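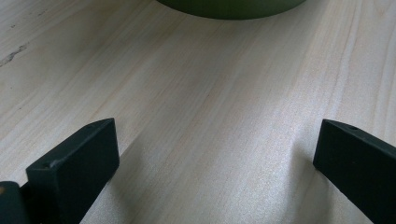

Home Jobs Get Involved Stories Contact

Wanted: people who will eat soup and tell us the truth

Posted in Get Involved | 14 comments | Share 31

Quick one, we're behind on this. Siment is putting together a tasting panel for the new line of frozen soups and stews and we need 47 people by the end of November. Have 19 so far. If you live in or near Ustgate and you eat lunch, keep reading.

What it is: four sessions, 90 minutes each, spread over five weeks. Midday or 6 pm, you pick one and stick with it please. Last time people swapped back and forth and the score sheets were a mess. You get six small bowls per session, a score sheet, water and plain crackers. Then a short group talk with Amerley Korletey, who runs the panel. She will ask you what you meant by "fine".

Recipes are from Yayra Amegashie in the test kitchen. Groundnut stew, a smoky white bean, two tomato ones that are supposed to taste different from each other, a chicken and barley, a lentil we're still fighting over. Some of it is spicy. The groundnut is properly spicy.

Who we want

– 18 or over
– Buys frozen or canned soup at least once a month. Brand doesn't matter
– Can make all four sessions. Three is no good to us, sorry
– OK with reading and writing short notes in English
– Any age past 18 but we are short on over-60s and on people who work nights

Who we can't take

Anyone with a peanut, tree nut, milk, celery or wheat allergy. Everything is made in the same kitchen and we can't seperate it well enough. Also no one who works for a food company, or lives with someone who does. Smokers are OK, just not in the hour before. Same goes for coffee and gum. Go easy on the perfume.

Vegetarians – yes, there's a group for you, four of the six bowls. Say so on the form. Vegan we can't do this round.

Pay

$200 for the full set, paid by check or prepaid card after session four. Drop out early and there's no part payment, it's in the agreement, please read it. Parking is free behind the building. Bus riders get fare back, keep your reciepts.

Where

Siment test kitchen, second floor, Talukder Building, Ustgate. Elevator works. Door is on the side street, not the front – front is the dentist.

How to apply

Fill in the form at the front desk or email Lefteris Rallis at the panel office with PANEL in the subject line. Tell us:

your name and a daytime phone number
midday or 6 pm
any allergies, all of them, even the small ones
last three soups you bought

No need for a long letter. We had 100 replies for the spring panel and read every one, but it took a while, so give it a week before you chase. If you were on the spring panel you have to sit this one out, you can come back for the summer drinks.

Questions about access or diet, ask for Lefteris. Questions about money go to Mawuli Dogbe, same office, mornings only.

Form closes when we hit 47.

14 comments | Share 31 | Print

© Siment Kitchens, Ustgate | Contact | Privacy | Back to top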